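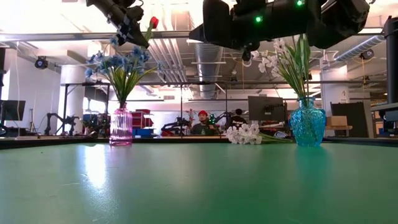
Evening flower arranging class: participants wanted

Perthorpe Adult Learning is looking for 16 people to take part in a trial course in flower arranging, starting in January. The course runs for 6 weeks, one evening a week, 2 hours each time, in the ground floor room at Marino House.

The course is free. In return we ask you to fill in a short form after each class and to come to a group discussion at the end. Your answers will help us decide what goes into the full course next autumn.

You do not need any experience. We would like a mix of ages, and we are keen to hear from people who have not been to a class since leaving school. You must be 18 or over and live in Perthorpe or one of the villages on the Ungate bus route.

We will cover choosing a vase, cutting and wiring stems, working with fresh and artificial flowers, and table arrangements for weddings and funerals. Scissors, wire and flowers are supplied. Please bring an apron.

The room has step-free access and a hearing loop. Parking is in the Jundent Road car park, free after six. Bus fares can be claimed back if you keep your tickets.

To apply, write to us at Marino House or leave a message on extension 1343. Tell us your name, your postcode, how to reach you and why you would like to come. A few lines will do.

Applications are open from 2024-10-19 until all places are filled. We will reply to everyone who applies, and will keep a reserve list in case anyone drops out.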